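Lutcombe says the Cutine folding dining table seats six and goes up in under a minute. I've had mine since May and I have doubts about both claims.

Six people fit if four of them are small. We had five for dinner and Zarmeena Rajput spent the meal with a table leg between her knees. As for the minute, maybe with two adults and some practice. Alone, you tip it on its side, fight the hinge, and try not to scrape the floor. My best time is closer to three.

The website also promises the hinge is tested to 800 folds. Tested by whom? I wrote and asked, and got back a link to the page I was asking about. Mine has been folded 67 times (I kept a tally on the underside) and the latch already has some play in it. It still locks, but you have to lean on it.

The finish is my biggest gripe. One mug of tea left a pale ring that no polish will shift, so the top has lived under a cloth ever since. For $300 I expected to be able to look at the thing. 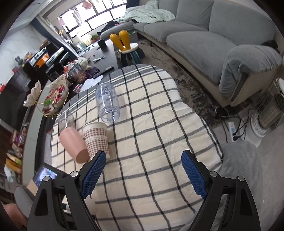
Plaid cloth on, cups and bottle not yet cleared.

In fairness, it doesn't wobble, and folded up it does slide behind a couch the way they say. Hajnalka Borbély has the older Gustier model, which cost her $100 less, and she would buy it again. I've eaten at hers plenty and can't tell what the extra money gets you -- a nicer box, possibly.

Two and a half stars. Wait for a sale, and buy a tablecloth first.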